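花墙纸

我母亲听说我换了工作，第一句话问的是管不管饭，第二句话问的是到底做什么。我在电话里想了好一会儿，说，教机器收碗。她沉默了一下，说，你在家的时候自己都不收碗。这话没法反驳，我只好说，所以人家给钱嘛。

公司叫Sudex，在一条种满香樟的小路尽头，楼下是卖窗帘的，楼上是我们。到了五月，香樟落下来的细花能把整条台阶铺黄，扫也扫不完，踩进屋里，又被我们的鞋底带到每一个角落。带我的师傅在这里做得最久，五十来岁，从前在一家叫Saltetti的西餐厅后厨待过，切菜、洗碗、看炉子，什么都干。她说话慢，手更慢，可是她录的示范，大家都抢着拿去当样子看。

做示范这件事，说起来很简单。我坐在台子这一头，两只手各握一个手柄，我的手往哪里去，那边的两条手臂就往哪里去；我捏一下，那边的爪子就合一下。从头到尾做完一遍，存下来，算一条。做坏了就删掉，重新来。攒够了，交给楼里另一头的同事去训练，过些日子，手臂自己就该会了，至少大家是这么盼着的。那一批任务叫Husta，要收的是碗、杯子和盘子，一共要600条，分到我头上的是100条，我拿到单子的时候还觉得挺少，心想一个礼拜总能做完了，还来得及回家看看母亲。

结果头一天我做成了2条。

手是自己的手，用了三十年，一隔着手柄就像借来的。我想往前一点，它往前一大截；我想轻轻碰一碰碗边，它一头撞上去，碗在地面上转圈，转得我心里发慌。我急，越急肩膀越紧，肩膀一紧，那边两条手臂也跟着哆嗦，活像两个冻坏了的人在讨一口热汤喝。师傅在旁边看了半天，没有说我，只是去给我倒了一杯水，放在我够得到又碰不翻的地方。
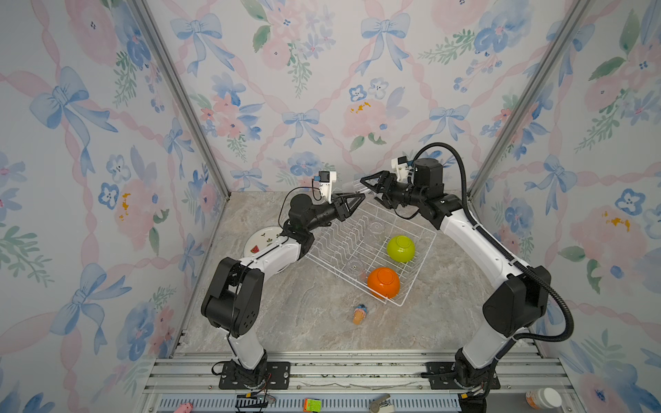 “你先别想着碗，”她说，“你想想你小时候，家里谁教你拿筷子的。”

我说是外婆。外婆坐在我背后，两只手从我胳膊底下伸过来，包着我的手，一粒一粒地夹花生米。她的手很干，很暖，有一股肥皂味。我夹不住，她也不出声，就那么带着我再来一次。后来有一天她把手松开了，我自己还不知道，照样夹起来一粒，高高兴兴地塞进嘴里。

“对嘛，”师傅说，“你现在就是外婆。”

我笑了，肩膀也就松了下来。她又说，机器不晓得你心里急不急，可是你急的时候走的那条路，它会一点不差地学了去，往后它在别人家里收碗，也是那副慌里慌张的样子，你说丢不丢人。我想了想，是有点丢人。于是我学着慢下来，先在碗上头停一停，看准了，再往下；捏住了，也停一停，再往上提。这一停一停的工夫，我竟然闻到了楼下窗帘店熨布的味道，来了好几天，还是头一回闻到。

墙纸是师傅贴的。我原以为里头有什么讲究，认认真真地去问，她说讲究也有，换换背景，免得学出来只认得一面白墙；不过挑哪一种花，是她自己做的主。她说在后厨的那些年，眼前永远是白瓷砖，看得人眼睛发苦，那时候她就想，将来要是有一面墙归她管，一定要贴得花花绿绿的，带蝴蝶结的那种，越热闹越好。同事们起先都笑，后来也没人提要换。

我慢慢地做，做到后来，偶尔会忘记中间还隔着手柄。有一回我伸手去扶一只快要倒的杯子，扶稳了才想起来，我的手一直在自己膝盖前面，离杯子还有好远呢。我把这个讲给师傅听，她点点头，说这就差不多了。

分给我的那些录完以后，又过了好些日子，隔壁叫我们过去看。手柄都挂在墙上，没有人碰，手臂自己动了起来。它朝一只碗过去，到了碗的上头，停了一停。

我站在那里，一句话也说不出来。那个停顿是我的，可也不全是我的，那是师傅的，再往前数，大概还有我外婆的一份，她若是知道自己夹花生米的耐心绕了这么大一个圈子，跑到这么个铁家伙身上来，不知道要怎么笑呢。它往下，捏住，又停一停，提起来，然后在放下的时候歪了，碗骨碌碌地滾到一边去。隔壁的同事“哎呀”了一声，低头去记。师傅倒是很高兴，凑到我耳朵边上说：“你看，它不慌。”

晚上我给母亲打电话，说今天机器收了一只碗，没有收好。她问，那扣不扣你的钱？我说不扣。她放了心，又讲了半天邻居家的猫，最后忽然问我，你自己的碗洗了没有。

我看了看水池，说，这就去。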